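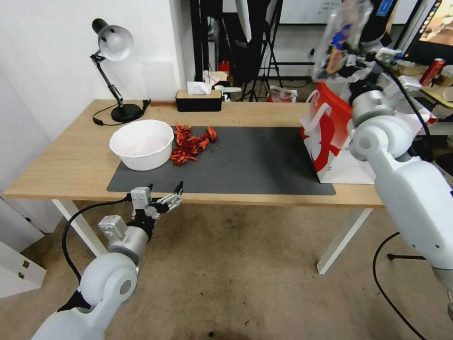

## Zur Ordnung am Arbeitstisch nach einer gemeinsamen Mahlzeit

Im Juni wurde in den Räumen in Grustow wieder am Arbeitstisch gegessen. Gegen die Einnahme von Mahlzeiten an diesem Platz bestehen meinerseits keine grundsätzlichen Bedenken. Die Frage, in welcher Reihenfolge der Tisch danach geräumt wird, hat jedoch zu so vielen mündlichen Absprachen geführt, dass ich den Stand der Dinge hiermit schriftlich festhalte. Leserinnen und Leser dieses Blogs kennen das Verfahren bereits aus meinem Beitrag über die Teeküche.

Zum Essen: Es gab Flusskrebse, bestellt von Cosmin Avram, dazu Brot und eine Soße, deren Schärfe unterschiedlich beurteilt wurde. Flusskrebse sind ein Gericht mit ungünstigem Verhältnis von Ertrag und Abfall. Wer ein Schwanzstück verzehrt, hinterlässt Panzer, Scheren und Beine in einer Menge, die beim Bestellen regelmäßig unterschätzt wird. Am Ende liegt ein leuchtend orangeroter Haufen auf der dunkelgrauen Matte, und daneben steht eine Schüssel, die für eben diesen Zweck vorgesehen war.

### Die Schüssel

Die weiße Kunststoffschüssel gehört auf die linke Seite der Matte. Sie dient der Aufnahme von Schalen und Panzern während des Essens. In der Praxis wird sie gern für das Brot in Anspruch genommen, und die Schalen landen daneben. Eoin Brennan vertritt die Auffassung, ein Haufen auf der Matte lasse sich ebenso gut in einem Zug aufnehmen. Dem kann ich nur eingeschränkt zustimmen: Die großen Stücke gehen mit, die kleinen Krümel bleiben liegen und finden sich am nächsten Morgen unter dem Handgelenk wieder.

Die Matte selbst hat sich bewährt. Sie bedeckt den größten Teil der Arbeitsfläche und schützt das helle Holz der Tischplatte. Für die Reinigung genügen ein feuchtes Tuch und etwas Spülmittel. Bei Krebsen, Fisch und vergleichbaren Speisen empfehle ich einen zweiten Durchgang mit Zitronenwasser. Cathal Gilmartin hat zu Hause Essig verwendet und rät davon ab.

### Die Tüte

Am rechten Ende des Tisches steht die Einkaufstüte aus Papier, weiß und rot, mit Henkeln. Sie nimmt während des Aufräumens auf, was an Verpackung anfällt. Schalen gehören dort nicht hinein, auch nicht ausnahmsweise. Papier weicht durch, und der Weg zur Tonne führt über zwei Treppen und den Hof. Hamisi Rweyemamu hat diesen Weg einmal mit einer durchgeweichten Tüte zurückgelegt – der Vorgang ist allen Beteiligten in Erinnerung.

Lebensmittel, die noch verschlossen und zum Verzehr bestimmt sind, werden zuerst vom Tisch genommen und getrennt abgestellt. Andernfalls geraten sie zwischen die Abfälle und werden mit entsorgt. Auf diesem Wege sind im vergangenen Winter zwei Packungen Gebäck verloren gegangen, die ich persönlich aus Clollstead mitgebracht hatte. 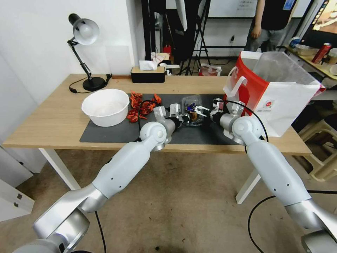 *Die Matte mit Schüssel, rötlichen Resten und kleinem durchsichtigem Behälter; rechts die Papiertüte.*

Kleine durchsichtige Behälter mit Speiseresten bilden eine eigene Kategorie. Sie werden auf ihren Inhalt geprüft und danach entweder in den Kühlschrank gestellt oder geleert. Ein Verbleib auf dem Tisch »für später« ist nicht vorgesehen. Wer einen Behälter in den Kühlschrank stellt, versieht ihn mit Namen und Wochentag. Behälter ohne Beschriftung werden am Dienstag entfernt.

### Was stehen bleibt

Die Schreibtischlampe mit dem weißen Schirm bleibt an der hinteren linken Ecke. Zum Abwischen der Platte ist lediglich ihr Kabel anzuheben, das quer über das Holz läuft und an dem sich Krümel sammeln. Auch die schwarze Taschentuchbox mit dem Holzdeckel behält ihren Platz hinten. Ich bitte darum, die Taschentücher nicht zum Reinigen der Matte zu verwenden. Sie fusseln, und nach einer Mahlzeit mit Krebsen ist die Box ohnehin zur Hälfte leer.

### Reihenfolge

Nach Rücksprache mit Fiachra Tully gilt bis auf Weiteres:

1. Verschlossene Lebensmittel und Behälter vom Tisch nehmen.
2. Schalen in die Schüssel geben und die Schüssel in den Biomüll leeren.
3. Verpackungen in die Papiertüte legen.
4. Matte abwischen, anheben und die Platte darunter abwischen.
5. Schüssel spülen und zurückstellen.

Der gesamte Vorgang beansprucht bei ruhiger Arbeitsweise 14 Minuten. Eoin hat Punkt 4 als übertrieben bezeichnet. Ich habe daraufhin die Matte angehoben und den Befund gezeigt, worauf der Einwand zurückgezogen wurde.

Offen ist weiterhin, ob für Krebse künftig eine zweite Schüssel angeschafft wird. Cosmin hat sich bereit erklärt, bei seiner nächsten Fahrt nach Plutcombe nach einem passenden Modell zu sehen. Vorzugsweise sollte es einen Deckel haben. Anregungen hierzu nehme ich wie gewohnt in den Kommentaren entgegen.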